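The Bread That Taught Me to Wait
My year of flat loaves, sticky counters and one very patient neighbor 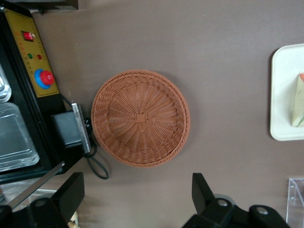

A round woven basket with a braided border.

I killed my first sourdough starter in May. I fed it, I named it, I put it on the windowsill where the afternoon sun comes in, and then I went away for a long weekend and came home to a jar of gray soup with a smell I can still call up if I close my eyes. My husband carried it out to the trash at arm's length. I bought a packet of yeast the same evening and told everyone I was done with the whole business.

I wasn't, obviously, or you'd be reading about somebody's dahlias.

What pulled me back in was Hortensia Quispe, who lives two doors up from me on Quaye Street and has been baking since before her kids were born (they're both in college now). She heard about my dead jar over the fence and showed up the next morning with a spoonful of her own starter in a baby food jar. "Feed it when you feed the cat," she said. We feed the cat twice a day, very loudly, at his insistence, so that was one problem solved.

Her starter came from an old bakery in Hurkeletti, the town where she grew up. It's a one-road sort of place, as she tells it, with a feed store and a church and a bakery called Brulletell where you lined up at the side door on Saturdays and paid whoever was standing closest to the till. The bakery closed in 2000. A few of the regulars went home with jars that last week, and Hortensia's mother was one of them. So the stuff bubbling next to my toaster has relatives all over the county, and I have to say I love that. I've started asking people at parties where their starter is from, like I'm asking after their grandparents.

My first loaf from it was terrible! Flat as a hat. I'd used water straight from the hot tap and then left the dough by the radiator, and by the time I got it into the oven it had given up on life. The second one had a hole in it big enough to lose a spoon in. The third stuck to everything, including my watch. I'd text Hortensia a photo each time and she'd write back one word, usually "longer" or "colder."

Colder was the big one for me. I keep our kitchen at 68 in the winter and every book I own assumes something toastier, so I kept trying to warm the dough up, wrapping it in towels, sitting it in the oven with the light on, fussing over it like a sick kid. Hortensia does the opposite. She mixes after supper, folds it a few times while she watches her shows, shapes it, and puts it in the refrigerator for 14 hours. Then she goes to bed. The bread gets on with it, and she bakes the next day whenever she feels like it.

I resisted this for weeks because I wanted bread the same day. I have always wanted things the same day. But I tried it on a Sunday night when I was too tired to argue with her, and the loaf I pulled out at lunch on Monday had ears on it, real ones, those crackly ridges along the top where the crust lifts. I stood there and listened to it tick as it cooled. Then I called my sister and held the phone up to it, and she said, "Is that rain?"

Flour matters less than I'd been led to believe. I went through a phase of ordering the expensive kind from Fliline, a little mill upstate that ships in cloth sacks tied with string, and it's lovely, and I still buy it for birthdays. For an ordinary Tuesday I use supermarket bread flour with a scoop of rye thrown in, and the children can't tell. The children would eat drywall with butter on it.

Salt, on the other hand, you'll miss. I forgot it once and we fed the whole loaf to the ducks in our heads, because you're not supposed to feed real ducks bread anymore. It went into meatballs.

I bake on weekends now, two loaves, one for us and one to give away. Last week's went to the man who fixed our gutter, and he sent me a text the next morning asking what was in it. Flour, water, salt, I wrote. He wrote back, "No but what else."

There's a baby food jar on my counter with his name on it. He's picking it up on Thursday.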